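Against the single success number

2022-02-16

Most reports on learned or scripted manipulation end with one figure. The task was run so many times, it worked so many times, and the ratio goes in the table. I think this habit does more damage to manipulation software than any shortage of hardware or data, and I would like the people who write our evaluation tooling to stop making it so easy.

Take sweeping with a hand brush and dustpan. It is a cheap task with a messy contact profile and it needs two arms, so it turns up in a lot of test suites. A run is scored as good if the debris is in the pan when the episode ends. We ran it 100 times on the Tarnance controller last year and logged 56 good runs. That figure went round the office for a week. It told the planning people that planning was bad and the perception people that perception was bad, and both groups went off and changed something.

What the logs held, once someone read them, was more useful. Of the 44 bad runs, 33 had the same cause. The arm holding the pan was under position control in the vertical axis, the table height in the model was a few millimetres out, and the lip was either hovering or being driven into the surface hard enough to tilt. Perception had found both tools. The planner had produced a stroke that would have done the job on the table it believed in. No amount of work on either would have moved the number much, and a week was spent finding that out by experiment.

The fix was a change of mode on one axis of one arm. I mention it only to show how small it was compared with the effort spent elsewhere.

A success rate is a product of stages. Grasp the pan, grasp the brush, seat the lip, place the bristles, stroke, lift. If each stage is right nine times in ten and they are independent, you will see a little over half your runs succeed, and every team that owns a stage can say with a straight face that its part is fine. The ratio cannot tell this case from the one where five stages are perfect and the sixth is broken. These two cases call for completely different work.

The usual objection is that stage labels are expensive. Somebody has to watch the runs. That was true when we were scrubbing through video by hand, and it is less true now. Steyn, our replay tool, already holds joint torques, gripper widths and wrist forces on a common clock. A lip in contact with the table has a force signature that a first-year student could threshold. A brush slipping in the jaws shows up as a width change before anything is visible on camera. Most of the stage boundaries in a sweep can be marked by rules that fit on one screen, and the ones that cannot are worth watching anyway.

The second objection is better. Stages are a designer's idea of the task, and a policy trained end to end may not respect them. It might place the bristles before the pan is seated, or nudge the pan towards the brush halfway through the stroke. I accept this. But contact events are not a designer's idea. Tool touches table, tool leaves table, finger touches tool: these happen whatever the policy thinks it is doing, and they can be recorded in any order. Report those and let the reader impose the stages.

There is also a planning argument. Our planner at Rinilden treats a held tool as a rigid extension of the hand, and for the pan that is nearly right. For the brush it is wrong as soon as the bristles bend. We know the model is wrong, we tolerate it, and we have no measurement of what it costs, as the cost is folded into the same ratio as everything else. A plain record of the distance between planned and actual tool pose at first contact would tell us whether a compliant bristle model is worth writing. I suspect it is not, for sweeping. I would rather know.

What I am asking for is modest. The Sornex test runner should refuse to print a success rate without an event table beside it. Twenty episodes with contact events tell me more than 100 without, and they cost less robot time. Anyone who wants the single number can still work it out – the data will be sitting next to it.

Until that happens I will go on reading the ratio in other people's papers as a statement about how long they were prepared to tune.

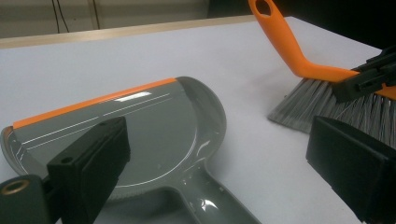
Sweeping task: dustpan and hand brush on the test table, with the bristles touching the surface.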